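FOR RELEASE: Fri 9 February

Tirkura opens its toy sorting tables to families, and you're all invited

I've been running Tirkura out of the same tiled room for long enough that I know which grout lines catch the trolley wheels, and I have never been this keen to get people through the door. From this month our toy library has a proper sorting area, set up for kids and their grown-ups to use together whenever we're open. It's called Plulten (my niece made the word up when she was little and we've all been using it since), and the whole idea is that putting toys away can be the fun part of the visit.

If you've borrowed from us before, you'll know the old system. Everything came back in one big tub, I tipped it out after closing, and I sorted it on my own with the radio going. It took ages! Then a few kids who were waiting for a parent started helping, and they were so much happier doing that than sitting on the chairs that I thought, well, let's build something around it.

So we have. The tables are covered in dark green cloth, which stops the balls rolling off quite so enthusiastically and makes the bright colours easy to spot. Each set-up pairs a container of mixed toys with three boxes in yellow, blue and pink or red, and every box has a round hole big enough for small hands. You choose a toy, you choose a box, in it goes. Younger ones mostly go for the posting. Older ones start inventing rules, and then arguing about the rules, and I'm very happy to let them get on with it. 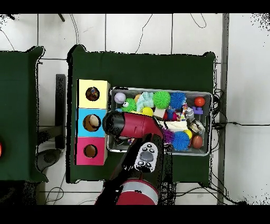

What goes in the mix

I get asked this more than anything else, so I'll put it in writing. We want things that feel different from each other. There are spiky rubber balls, smooth shiny balls, plush toys, a knotted rope toy, building bricks and a few soft bits of fabric. The spiky ball with the googly eyes has a following of its own, and I've had to promise one family that it will still be here next week.

The cloths were a late addition and I'm so glad we put them in. A ball drops straight through a hole, but a piece of fabric has to be bunched up and poked in, and that's a whole other skill. It's the same one you need for stuffing a sleeping bag back into its sack, which I still can't do without swearing. Our softest cloths are cotton squares from Wihongi, the fabric shop two doors up, who let us raid the remnants bin and wouldn't take a cent for it. 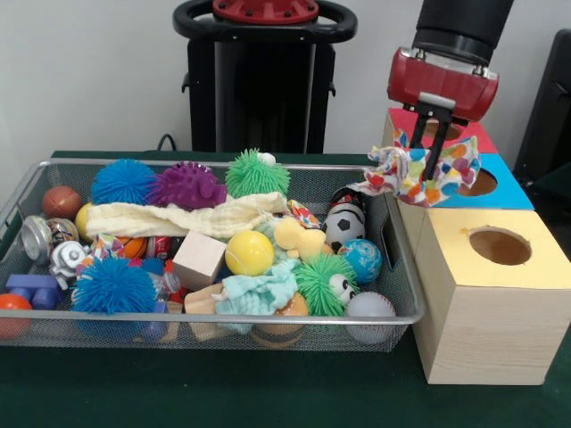 We change the contents every few weeks so that regulars have something new to dig for, and anything that has been well chewed comes out for a wash. I'm fussy about washing. Hard toys get wiped down at the end of each day and the soft ones go home with me in a bag, so if you see somebody on the bus with a sack of plush toys on her lap, do say hello.

Sessions, costs and how to book

Plulten is free for Tirkura members. Casual visits are $4 a family, and that covers as many kids as you can wrangle. We can fit 22 people in the room comfortably, prams included, so please book ahead if you're coming as a playgroup or kindy. Under-threes are very welcome with an adult right beside them, as some of the pieces are small.

The tables stay up until the end of June. After that I'd love to take them on the road, and Tundeck, who supply our shelving and storage tubs, have offered to lend us a van for the winter holidays. If your school or hall would like a visit, get in touch early — I have a paper diary and it fills up from the front.

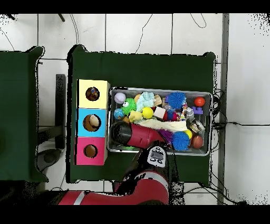 Boxes to the left, tray to the right, and plenty still to sort on the green table at Tirkura.

We're after donations too

Our collection has passed some 2000 pieces, and I can still find room for more. Right now I'd particularly like textured balls, chunky bricks and small plush toys in good nick. Please leave out anything with batteries, and anything with a part that's about to come off. Drop donations at the front counter during opening hours and I'll give you a cuppa while I have a rummage through them.

Media are welcome to come along to any session. Please ring first so I can check with the families who've booked, and wear something you don't mind kneeling in.

Contact: the front desk at Tirkura. If it rings out, leave a message and I'll call you back once the room's packed up.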